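Two-arm skewering cell: setup notes and a question about jaw alignment

Calus_bench
Sun 21 October
Finally got both arms talking to each other! The cell at Drandham has two black arms facing across a white tray. One holds the skewer, the other is meant to pick fruit off the tray and push it on. I've moved the bases so they sit 732 mm apart (they were at 910 and kept running out of reach), and I re-zeroed every joint afterwards. Lovely difference. My question is how you all line up the skewer with the other jaw. I've been doing it by eye.

vik88
Great stuff, and well done for re-zeroing, most people skip it. Don't do it by eye though. Close the jaw on the skewer, drive to three known points over the tray and write down the offset at each one.

Bernton
Disagree with vik88. Three points tell you where the wrist is, and the skewer can still be leaning in the fingers. I check the grip first, every time. If it leans, clean the finger faces before you touch any numbers.

vik88
Fair, but a clean finger won't fix a bad zero. I had 1188 cycles on mine before I noticed the left arm had drifted.

Calus_bench
Both useful, thank you! I'll do grip first, then the points. Bernton, when you say leaning, do you check from the wrist camera or from the front? I've got both views.
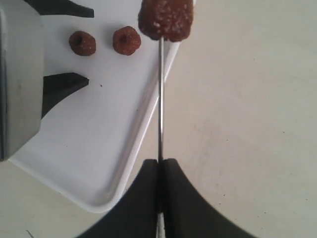
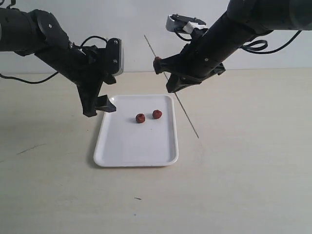 Wrist first, I'd guess, but the front view is so much easier for judging the height of the jaws over the tray. I also want to re-route the cables on the right arm before November. There's a fair bit of slack in those loops and I'd love to get them clipped down neatly.

Bernton
Wrist for lean, front for height. Leave some slack in the cables, please! I clipped mine tight and pulled a connector out on the first big wrist turn.

vik88
Agree with Bernton for once. Turn every joint to its limit by hand with the power off, then clip.

Calus_bench
Will do that tomorrow evening and post the offsets.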